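Imprimir | Enviar por e-mail

Relatório de progresso — longa-metragem «Stuvuvum»
Período: até ao fim de abril

A rodagem principal terminou com 13 dias de trabalho em Grandbridge, menos um do que o previsto. Ficaram por filmar três cenas noturnas, entre elas a fuga da caçadora pelo túnel, que dependem da licença municipal.

A montagem vai nos 50 minutos. O segundo ato continua longo e a origem da maldição só se percebe tarde; o argumento foi revisto nesse ponto e a narração inicial caiu.

Dos 200 planos com efeitos visuais, a Limton entregou a primeira parte. As criaturas do mercado estão aprovadas — as do templo voltaram para correção de luz.
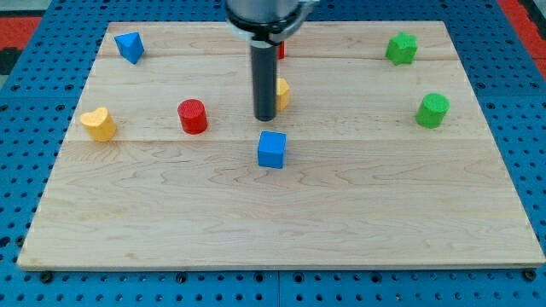

Mészáros respondeu que aceita o corte da narração, mas pede que a profecia seja dita em voz alta pelo menos uma vez antes do duelo. A alteração obriga a regravar duas falas em estúdio.

O orçamento mantém-se. Pedimos a libertação da terceira prestação antes das noturnas.

Imprimir | Enviar por e-mail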